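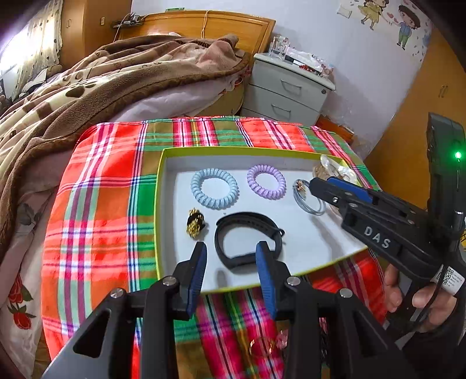 A day at the Plancombe fan fair

I have been reading celebrity gossip since I was old enough to reach the magazines at my nan's place, so when tickets for the Plancombe fan fair went on sale I had mine within the hour. Two trains and a very slow bus later I was standing outside the old Gwynne Theatre with 800 other people, most of them already comparing autograph books. What a day!

For anyone who hasn't been, the fair is a mix of a memorabilia market, a run of talks and a signing session with the cast of whatever is popular. This year it was Kiltside, the hospital soap that my whole family has argued over for years. The theatre was used for some of the early studio work, and the backstage tour was the reason I booked.

Our guide was Eleri Wogan, who worked in wardrobe on the first few series. She took us up a back staircase (mind your head at the top, I didn't) and into the dressing rooms. They are tiny! I had pictured sofas and flowers and a bowl of fruit. The lead's room has one chair, a sink and a mirror with half the bulbs missing, and she shared it for two seasons with the actress who played her mother-in-law. They apparently got on very well, whatever the magazines printed at the time.

Eleri was full of stories about that. There was a summer when photographers camped in the lane behind the theatre after a rumour that two of the stars had secretly married. They hadn't. One of them had been best man at a cousin's wedding and somebody got hold of a snap of him in a suit with a flower in it. The crew started sending a stagehand out the back door under a blanket every evening to draw the cars away, and he got so good at it that he turned up in print, blanket and all, as a "mystery guest star".

After lunch (a cheese roll, eaten standing up, $9) I went to hear Caradog Powell, who edited the gossip pages at the Norklow Echo for most of his working life. I expected him to be a bit defensive, and he was a little, but he was also very funny and quite frank. He said the letters he got after the fake wedding story filled a filing cabinet, and most of them were congratulations. A woman in the second row asked whether he regretted any of it. He took a long time to answer and then said he wished he'd left people's kids alone. You could have heard a pin drop.

The signing queue was long. I was number 43, which sounds fine until you find out each person gets a proper chat. I didn't mind at all! The couple ahead of me had driven overnight and had a scrapbook going back to the pilot, and we went through it page by page while we shuffled along. By the time I got to the table I'd forgotten every clever thing I'd planned to say and told the whole cast that I liked their hair.

The market is in the foyer and it's a squeeze. Signed call sheets were going for silly money, but there were tubs of old programs for a dollar each and I came home with eleven. My favourite has someone's shopping list on the back.

A few notes if you're thinking of going next time. The tour books out first, so grab that before the talks. Take cash for the market. The upstairs seats have the better view, and the colour of the ceiling up there is gorgeous. The next event is a smaller one in December, with a screening of the Kiltside Christmas specials, and I've already put my name down.

Contact us | © Plancombe Fan Pages, 30 November 2023 | Back to top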